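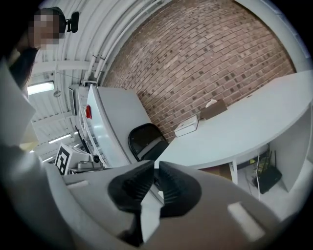
Hand-held gripper, fingers nearly closed, desk area behind

Pre-purchase inspection, hand-held grippers, Plerdale room
Filled in by: Vesela Dumitrescu
Budget line: equipment, November

1. Finger grip surfaces: OK. Ribbed texture. Ask Brillent for the price of spare fingers before we order.
2. Finger tips meet evenly: CHECK AGAIN. I want Dehua Xiong to measure the gap with the feeler gauge.
3. Housing, cracks or sharp edges: OK by hand. I did not open it.
4. Cables near the desk: ACTION. White cables are hanging by the router under the desk. Please fix them with clips. Clips are not in the budget yet, but it is a small amount.
5. Overhead lighting: OK for this work.
6. Chair and walking space: OK when the chair is pushed in.
7. Cost: one unit is quoted at 845, a second one without the case at 700. Service for the first year is 464, and I could not find if it includes shipping. Shuzhen Li will ask.

Comment from Yaqin Liang: I would wait with the second unit until point 2 is closed.

Result: order of first unit possible after points 2 and 4 are signed.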